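Stiveo Guesthouse, Dulbridge: two nights in a standard double

Reviewed 06/07/2021
Stay: 2 nights, 2 guests, paid in full at the desk rate

Location. The guesthouse is on the upper road in Dulbridge, a short uphill walk from the bus stop. The last stretch is paved but steep, with no handrail. Guests with heavy luggage should ask for the van, which meets the afternoon bus on request. Parking is behind the building and is free.

Price. The total was 472 for the stay, breakfast included. A deposit of 50 was taken by card on arrival and released at checkout. Local tax is listed separately on the bill but was already part of the quoted rate.

Check-in. The desk opens at two in the afternoon. Our booking had been entered under the wrong room type and the clerk corrected it without a call to the booking site. Keys are metal, one per room. A second key has to be requested.

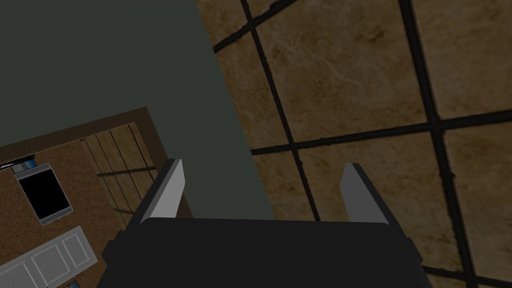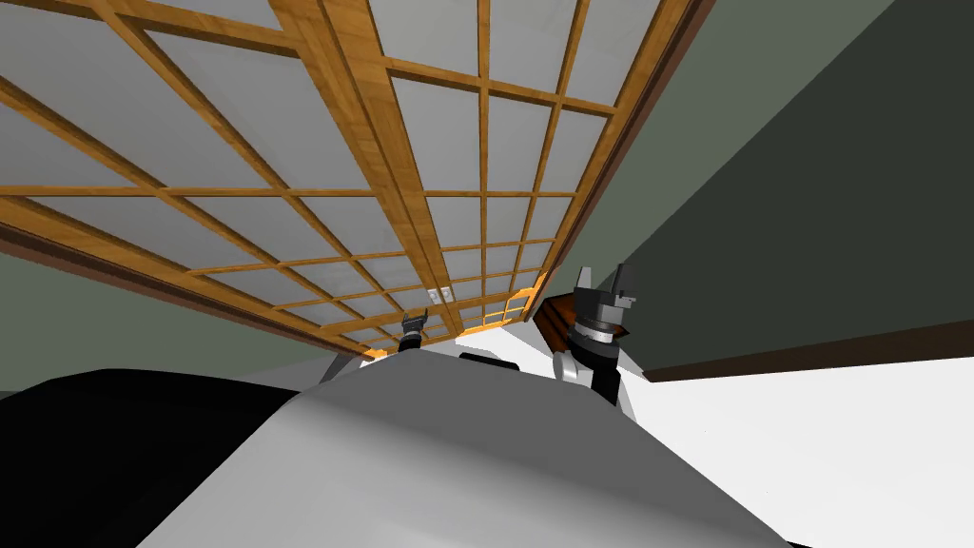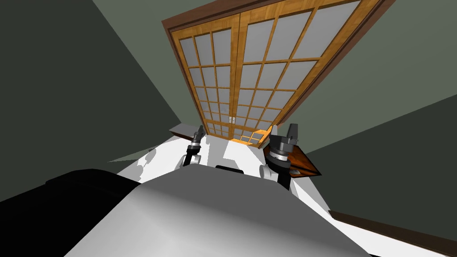
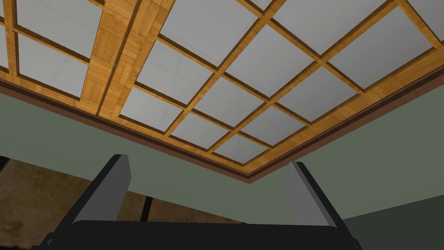

Noise was my main concern when booking, as earlier reviews complained of it. The standard rooms face the yard, and after ten at night I heard very little apart from the water pipes. Interior partitions are another matter. Anyone choosing a room with a double sliding door like the one in the third picture, wood grid and frosted panes, should expect light from the next space to come through it. A door of this type also seals less well than a hinged one. I would bring an eye mask and ask for a room at the end of the hall.

Bed and linen. The mattress is firm, on a low base. Pillows are thin; extra ones are kept at the desk. Sheets were clean on arrival and were not changed during the stay, which matches the posted policy.

Bathroom. Shower pressure was steady. Hot water took a long time to arrive in the early morning and was immediate in the evening. The drain is slow. Towels are small.

Internet. Usable for mail and maps. Video calls dropped twice, both times in the evening.

Breakfast. Served by Chuang, the cafe on the ground floor. Rice porridge, eggs, fruit and coffee, with the same menu both mornings. Service starts at seven, too late for the early bus.

Excursions. The desk sells the Pustetti ridge walk as a half-day trip. The guide kept a reasonable pace and the route was as described in the leaflet. Bring water, as there is no stop on the way. The walk does not run after November.

Would book again for a short stay, yard side only.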